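Folding a Black T-Shirt Flat

By Milagros Mamani

Dark cotton shows lint and every crease, so wipe the surface before you start. You need a clear space and 3 minutes.

1. Lay it out

Shake the shirt twice by the shoulders and put it face down, with the collar away from you. Smooth from the center out.
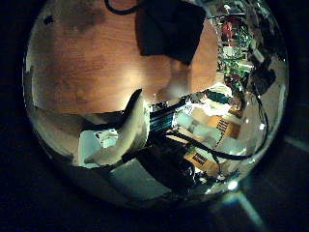 Sleeves come next. Fold each one straight back along the seam. Black fabric on orange-brown wood is easy to work with, as the outline stands out and you can check that both sides match. Press with your palm.

2. Fold in the sides

Bring each side to the middle, then fold the hem up to the collar. Run your hand along the rounded fold in the black cloth to flatten it.

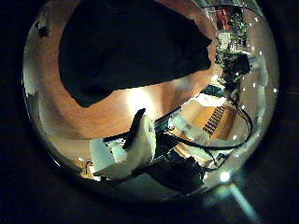 3. Put it away

Stand the shirt in the drawer, fold side up. My drawer holds 14.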